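4.2 Board Size and Director Turnover

The sample covers 826 listed firms and 3865 director appointments. Median board size is seven. Boards with 11 or more members replace directors less often, and the gap remains after controls for firm age and sales.

Figure 3. Hands holding two black cable connectors near a green woven basket.

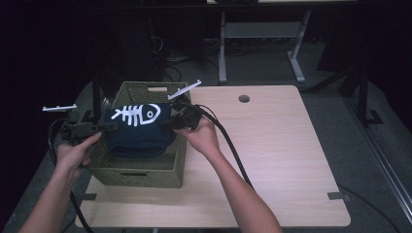 Outside appointments follow a different pattern. At Condori and Jenico, new directors came mainly from other industries – media and retail in particular – and most were named between annual meetings. Sulby filled each vacancy from within. We treat Dranddale separately in Section 5, as its charter fixes the number of seats and leaves the board little room to expand.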